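Winter drop-off day moves to the Menon Street hall

Feb 3, 2023

The clothing exchange has a new address for the rest of the season. The old room on Otton Road is closed for floor repairs, so drop-offs and pickups are now at the Menon Street hall, ground floor, side entrance. Hours stay the same, and anyone who already holds a pickup slot keeps it.

Last season the exchange took in 860 items and passed on 734 of them. Coats and children's boots went fastest. Most of what was left over was summer wear that came in too early, and it is boxed up until July.
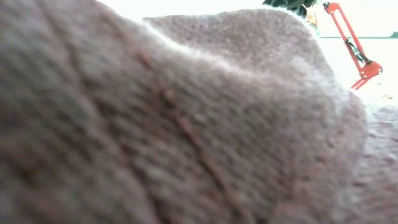 Knitwear and fleece are the items we are asked about most, and we can take more of both this month. Please wash them before you bring them in, and check the cuffs and underarms for holes. Small repairs are fine to leave to us. Fuzzy cloth with short loose fibers standing up at the edge, like the brownish-gray piece shown with this item, is not a reason to hold something back. We would only turn down a sweater or blanket if the fabric has worn through or the smell of smoke will not wash out.

Adult coats are still needed in the larger sizes. Tape a note to the front if a zipper sticks, and empty the pockets. Last month's drop-offs included two sets of house keys, and one of them is still at the desk.

Shoes should be tied together by the laces. Boots without laces can go in a clear bag, one pair to a bag.

Hats, gloves and scarves go on the small items table. We do not sort these by size, so adult and child pieces can come in the same bag. Baseball caps are welcome all year, faded ones included. Stiff brims pack badly, so lay caps flat on top of the bag or carry them in separately.
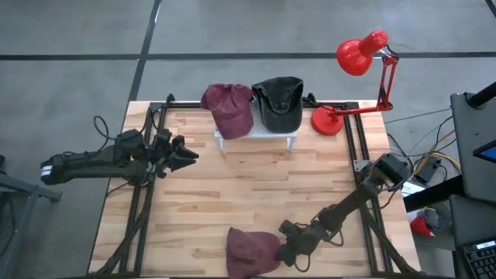

Pickup slots and parking

Each pickup slot lasts 12 minutes. Households may take up to almost anything on the rails, but coats are limited to one per person until the end of the month. Bring your own bags if you can.

The lot behind the hall belongs to Cifuentes Bakery and is not open to us before the shop closes. Use street parking on Menon Street, or the bus stop outside the Atia Pharmacy, a short walk from the side entrance. There is a ramp at that door. Ring the bell if it is shut.

To book or change a slot, leave a message on the exchange phone line or fill in a card at the desk.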